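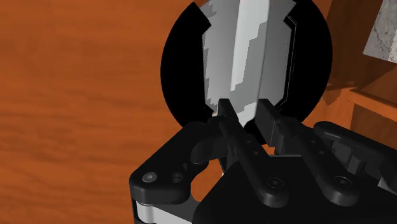 2 min read

Ticket: recipe site drops the last step when printed
Product: Widmer recipe plugin, on a site hosted with Wanbridge
Status: closed, with reservations
Opened: 26 October 2018

Reported problem

Any recipe longer than a page prints without its final step. On screen all is well. On paper, the onion tart ends at "return to the oven", which leaves the cook in a difficult position.

Reader complaints so far have been polite, apart from one from Nultham, who had guests.

What I tried first

Cleared the browser cache. Cleared the site cache. Cleared the other site cache, the one Wanbridge keeps behind a menu called Extras. No change, though the home page now loads more slowly.

Switched the theme from Dalano to the plain default. The last step came back and so did a banner I deleted in January. Switched back to Dalano and the step vanished again. So it's something between the theme and the plugin, and each has a help page suggesting I ask the other.

Log

Printed the flatbread recipe (9 steps). Step 9 missing.

Printed it again with the photo at the top removed. All 9 steps present. Put the photo back and lost step 9.

Tried a smaller photo. Step 9 present, but now printed over the footer, so the last instruction reads "serve warm all rights reserved".

Asked Widmer support. They replied with a link to the article I had quoted in my message.

Asked again, more slowly. Was told the print layout sets a fixed height on the recipe card and hides anything that runs past the bottom. This is apparently a feature and keeps things tidy.

Fix

In the theme settings, open Extra styles and find the print section. Look for the line that sets the height of the recipe card and change it to auto. On the line beneath, change overflow from hidden to visible. Save, clear both caches, then print to a file before you waste any paper.

If you use the ingredients sidebar, the same two lines appear again further down under a slightly different name. Change those as well. I didn't, and spent 30 minutes wondering why the tart had lost its nutmeg.

Checked afterwards

Onion tart: complete.
Flatbread: complete, footer where it belongs.
Christmas pudding, 21 steps: complete, over three pages, the third of which holds only the word "Enjoy".

Still open

Dalano updates overwrite Extra styles. Keep a copy of your changes in a text file somewhere you'll find it. Mine is called print fix final 2.

Widmer have marked their end as resolved and invited me to rate the experience. The rating form doesn't print properly either – I've opened a separate ticket.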